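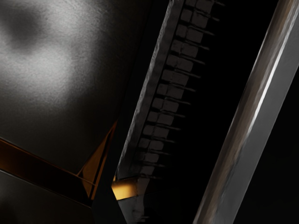

O que é a sombra?

A luz viaja em linha reta. Quando encontra um objeto que não consegue atravessar, ela para ali. Do outro lado fica uma zona com menos luz – a sombra.

O vidro deixa passar quase toda a luz e faz uma sombra fraquinha. O papel vegetal deixa passar uma parte. Um livro não deixa passar nenhuma.

Por que algumas sombras são borradas?

Uma lâmpada pequena faz sombras de contorno nítido. Uma janela grande manda luz de muitos pontos ao mesmo tempo, e a borda da sombra fica suave.

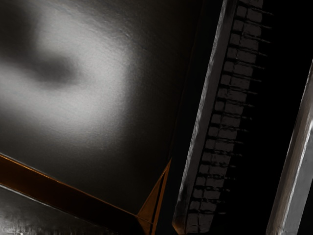 Experimente em casa

Você precisa de uma lanterna e de uma parede clara. Apague a luz do quarto às 8 da noite e ponha a mão na frente da lanterna. Chegue a mão mais perto da lanterna: a sombra cresce. Agora leve a mão para perto da parede: ela diminui e fica mais nítida.

Nunca olhe direto para o Sol.

Texto: Mayu Hosoda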